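How I Get Stains Out of a Picnic Tablecloth

I've ruined enough cloths to have opinions on this! First, shake the crumbs off outside, then blot any grease with a paper towel (don't rub, it only spreads).

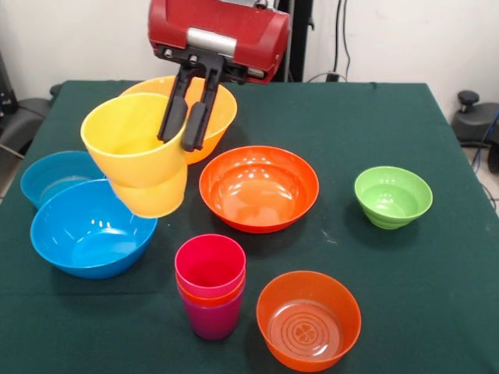
Photo: Odby

Next, work a drop of dish soap into each spot from the back and leave it for 11 minutes, which is how long my coffee takes. Rinse cold. Berry juice gets a splash of white vinegar too.

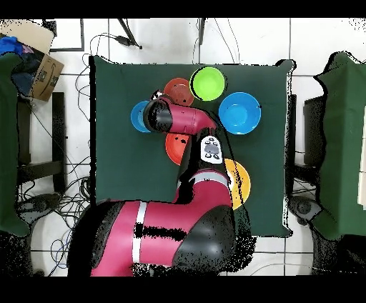 Dark colors go in on a cold, gentle cycle, and I skip the dryer until I've checked every spot in daylight. If one's still there, do the soap again.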